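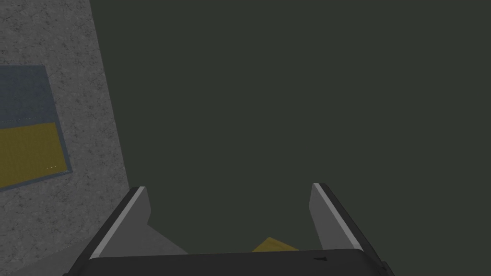

Painting a rough masonry wall takes more preparation than painting drywall, and most of the work comes before you open the can. Start by brushing the whole surface with a stiff nylon brush, working from the top down. Loose grit will stop the primer from sticking. If you want two colors, plan the split now. A panel with blue-gray on top and mustard yellow underneath sits well against speckled gray, and the same pair can be used for a larger block painted straight onto the wall.

Wash the wall with plain water and let it dry fully. In our hallway in Kekstead this took 2 days with a window open.

Fill any cracks with masonry filler and press it in with a flexible knife. Don't try to make the filler perfectly smooth. Dab it with a damp sponge while it is soft so it matches the surface around it.

Apply one coat of masonry primer with a long-nap roller. Leave it for 4 hours, or longer if the can says so.

Mark the line between the colors with a level and a pencil. Ordinary tape lets paint bleed on a rough surface, so run a thin bead of clear caulk along the edge of the tape and wipe it flat with a finger. Tove Oddsson showed me this and I have used it ever since.

Paint the lighter color first, two coats. Pull the tape while the second coat is still wet - dried caulk tears. Let it cure overnight before you tape over it for the darker color.

Clean the roller right away. Long nap holds a lot of paint and is hard to save once it has dried.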